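How Does a Robot Learn to Pick Things Up?

A robot arm has no idea what a hammer is. It can't tell a cup from a shoe. Before it can help anyone, it has to see a lot of examples of the job.

An example is one try at a task, saved from start to finish. The computer saves what the camera sees and how the arm moves. Later, a learning program studies all the tries and looks for patterns.

At Womura, the team that builds a learning program called Raro, many of the examples come from a simulation. A simulation is a pretend world inside a computer, like a video game. Nothing in it can break, and a room can be changed in a few seconds. 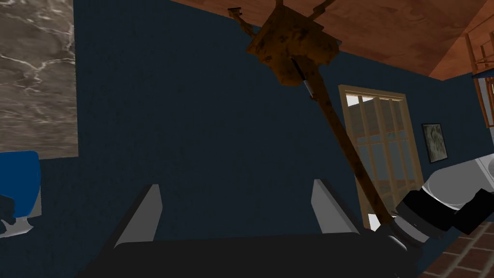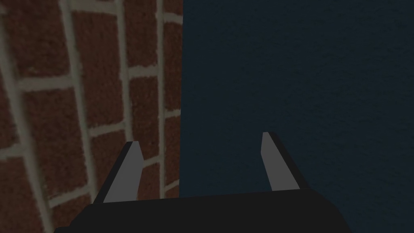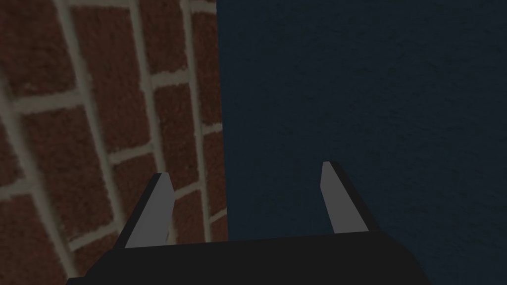
Saving a try is only half of the work. Each one also needs a label, a short note that says what the robot was asked to do and how the try ended. A person reads the task, plays back the try and picks the label. The camera has to be checked too, and it often points somewhere you would not expect. In the first picture it looks up past the two gray fingers at a long wooden tool, with the ceiling behind it. In the other two there is no tool at all, just the open gripper in front of red brick and a dark blue surface. A learning program needs to know what an open, empty gripper looks like — otherwise it might guess that it is holding something when it isn't.

How many examples are enough? For its first tool task, the Raro team set a goal of 1000 tries. So far 713 have been saved and labeled. Of those, 311 are marked "try again," which means the robot did not finish the job. Those tries are kept. A program can learn from a miss if the label says it was a miss.

The team also changes things between tries. They have built 6 rooms, with different walls and floors. If every example came from the same room, the robot might learn the room by heart and get mixed up in a new one. You might have the same trouble if you only ever practiced catching a ball in your own backyard.

Words to know

Gripper: the part at the end of a robot arm that grabs things. Some grippers have two fingers, and some have more.

Label: a note that tells the learning program what an example shows.

Simulation: a pretend world made by a computer.

Try this: Ask a friend to close their eyes. Using only words, teach them to pick up a pencil and put it in a cup. Write down each step you had to say — then do it again with the cup in a new spot and see which steps change.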